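Navley Court Homeowners Association
Minutes of the board meeting held 19/02/2024, downstairs meeting room

Present: Bergþóra Gunnlaugsson (chair), Refugio Serrano, Arnar Zoëga, Oluf Brynjólfsdóttir (minutes)
Apologies: Kaj Nørgaard
Two owners from the east building sat in for items 2 to 4.

The meeting opened at 7 p.m. The November minutes were approved with one correction: the shutoff valve that was replaced is in the west building, not the east.

1. Boiler service
Zondis has done the yearly service on both boilers. The west one is fine. On the east one the expansion tank is near the end of its life and they suggest a new one before next winter. Refugio will ask for a written price. The service sheet is in the binder in the boiler room.

2. Water heater and hot water on the top floor
Owners on the top floor of the east building still wait a long time for hot water in the morning. Arnar went through the plans with Zondis and they think the recirculation pump is too small for the length of the run. A larger pump is $400 plus labor. The other choice is a timer on the existing pump, set to start earlier, at $110 fitted. 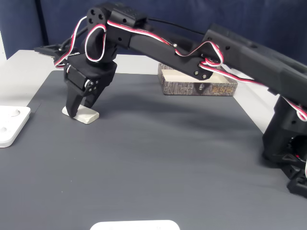
Bergþóra Gunnlaugsson was against the timer. The pump already runs all day, she said, so starting it earlier would change nothing, and the money would be better put toward the larger one. Refugio asked whether the check valve had been looked at. Arnar said it had not.

Agreed: Zondis to look at the check valve first. If it is sound, the larger pump is approved up to $400 for the part. Labor to be quoted separately.

3. Laundry room floor drain
The drain has backed up again. Stutoretti cleared it and ran a camera down the line. Their report says there is a low spot under the hallway where lint settles. They can flush it on a schedule or open the floor and relay that section. Owners present did not want the floor opened this year. One of them asked for lint screens on the washer hoses — Oluf will buy a set and put them on. 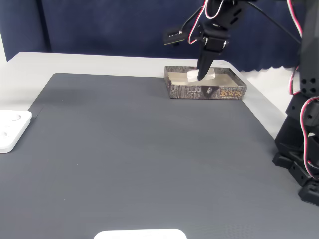 Flushing will be done twice a year to begin with, and the board will look at the matter again when the budget is drawn up in November. Stutoretti to be told in writing. Refugio asked that the notice about the laundry room being closed go up a week ahead.

4. Outside faucets
The faucet by the bike rack drips. Arnar has a washer that should fit. The one on the north wall stays shut off until the risk of frost is past.

5. Other business
Invoice from Nørgaard for the sump pump float switch: approved for payment. The spare key to the meter closet is missing, and anyone who has it should hand it to Bergþóra.

Meeting closed at 8:25 p.m. Next date to be sent by email.

Minutes: O. Brynjólfsdóttir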